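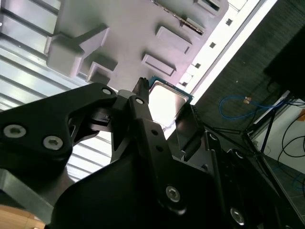
According to Jarmila Polák, a robot learns bad habits from a tired teacher, and it learns them faster than the good ones. She repeated this twice before I had taken off my coat.

I came to the workshop at Stustine to talk with Yuxi Duan about the Kestik project, in which a robot is shown by a person how to handle computer parts. Duan has done most of the showing. By February she had recorded 764 demonstrations, and she keeps only those she would be happy to see repeated.

"In the beginning I wanted to keep everything," she told me. "I thought more is always better. Then we trained on my first 300 and the arm hesitated before every placement, exactly as I did. It was a little embarrassing to watch."

There are two ways of teaching here. In the first, the person takes the arm by hand and leads it through the movement. In the second, called Rana after the software, the operator sits at a table and moves a small copy of the arm, and the large one follows. For a processor Duan prefers the second way.

"When I push the arm by hand, my own body is in front of the thing I want to see," she said. "Also my force goes into the arm, and later I can not say which part of the force was needed for the chip and which was only me."

A processor is a difficult object for such lessons. It is flat, the metal cover on top shines, and the fingers should hold it by the edges. From the wrist camera the cover can look nearly white, so Duan learned to watch the green border of the board instead. She turns the chip slowly, then waits a moment before she goes down.

I asked if she feels the contact in her hand. "With this setup, no. I listen and I look. You get used to it, but the first 17 tries were terrible."

Polák, who checks the recordings, does not agree with her about the waiting. In her opinion a pause teaches the robot to pause, and it should be cut out. Duan thinks that the pause is where she makes the decision - without it the movement down looks as if it has no cause. They have argued about this since June, and both versions are now kept in separate folders.

The next plan, together with Codon, is 600 more demonstrations with new operators who have never held a processor. Duan will sit next to them, but she does not want to correct too much. "Their hands are different from mine," she said. "I would like the robot to see that also."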